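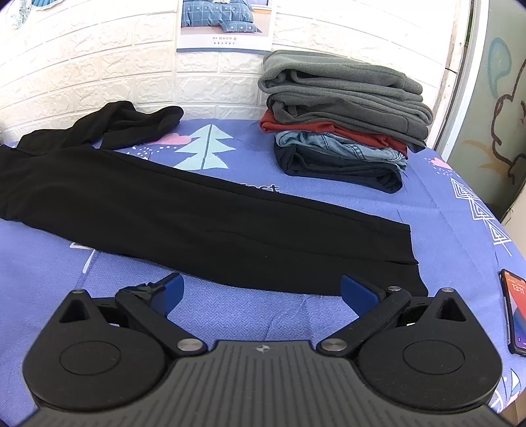

A pair of black trousers laid out on a bed.

Clothes swap returns to Ledesma Hall with a mending table

The Stellholm clothes swap is back this January, and it's bigger than ever! Doors open at 2pm and the rails stay out until 6pm, so there's plenty of time to rummage.
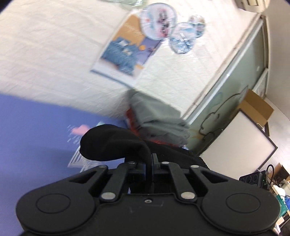
Words: Stellholm Local newsdesk

Last winter's swap found new homes for 200 pieces, from school jumpers to a very fine velvet coat, and this time the organisers have taken over the side room at Ledesma Hall as well. Bring up to six clean items, collect a token for each one and spend them on whatever you fancy. Anything left at the end goes to the Zesa charity shop on the high street.

The mending table is new, and we can't wait to see it. Sewing group Nuvach will be showing people how to turn up hems, replace zips and patch worn knees — all free, with thread provided.

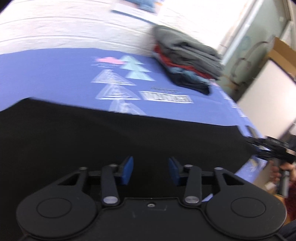 Beginners are very welcome, and so are children if they come with a grown-up. The group suggests bringing one thing that needs fixing, already washed, and a matching button if you still have it. Entry costs £3, which includes a hot drink and a slice of cake, and under-12s get in free. Please use the side entrance, as the front steps are being repaired.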